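Stone Notes: Sealing, Resealing and the Water Test

Most of the calls the Dresmont service desk takes about natural stone counters come down to one question: does it need sealer, and how often. The usual answer, once a year, is printed on most bottles and is wrong for a large share of kitchens. Absorption varies with the type of stone, the finish and the location of the slab in the room. A polished dark marble may go several years between applications. A honed white one next to a sink may not last until September.

Sealers sold for kitchen stone are mostly penetrating types. A carrier, either water or solvent, takes the active ingredient into the pores and then evaporates. What stays behind slows the entry of liquids. It does not form a hard film and it does not protect against etching. Lemon juice, vinegar and many bathroom cleaners react with the calcium carbonate in marble whether or not it has been sealed, and the dull spot they leave is a change in the surface itself. Sealer will not remove it. Repolishing will.

Before applying anything, run the water test. Clean the counter with a pH-neutral product and let it dry overnight. Place a spoonful of plain water in a spot that gets regular use and leave it for 16 minutes, then blot and look at the stone from a low angle. A darker patch means water is being absorbed. No change means the counter can be left alone. Repeat the test near the sink, near the range and in a corner that sees little traffic, and record the three results separately. Dark stone is harder to read, so use a flashlight held close to the surface.

Bent Skov ran this test on 174 counters for our maintenance survey. Owners of the remaining counters on the list did not respond or had since replaced the stone. His full table is in the office and can be copied on request.

Veined stone needs extra attention. Veins are often a different mineral from the body of the slab, and they may take up liquid at a different rate. Put at least one test spot directly on a vein and one well away from it.
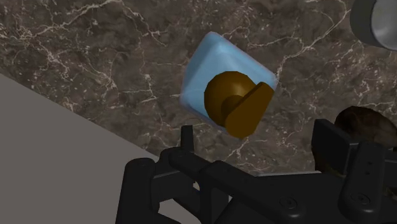 If the two spots give different results, treat the whole surface according to the more absorbent one. Apply the sealer in a thin, even coat with a lint-free cloth, working in sections no larger than you can comfortably reach. Follow the dwell time on the label. Wipe off all excess before it dries, and buff with a second clean cloth. Residue left to cure shows up as a haze and usually has to be lifted with more of the same product.

A second coat is only needed if the water test still fails after the full cure time. Keep the counter dry until then.

The next item in this series covers grout joints and backsplash edges. Questions can be left at the Dresmont desk, extension 738.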